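Enach hand gripper kit, version 3

I started the Enach because I wanted something I could hold in one hand and record a whole tidy-up with, without bolting an arm to my desk. It took over the back bedroom for most of a winter (sorry, housemates!) and now there's a proper kit, cut and packed by me at the Brelness shared workshop.

You get two black jaws, the blue ribbed pads, all the screws and a printed guide. The whole thing weighs 330 grams built up, and the jaws open to 100 mm, so crisp packets and socks are no bother. It's £29 for the pads and screws alone if you'd like to print the rest yourself. Go easy when you tighten the pads – they do creep if you overdo it.

I do nearly all my testing on rubbish, the crinklier the better. Wrappers, a tissue, a bit of foam fruit sleeve, all heaped on the quilt and off we go.

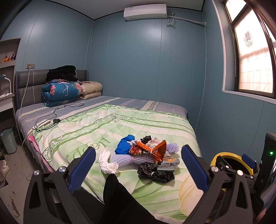
Ragnvald Ekström wrote to say his pads went shiny after a month of daily use, and that a rub with fine sandpaper brought the grip straight back. Spare pads ship with every order from October.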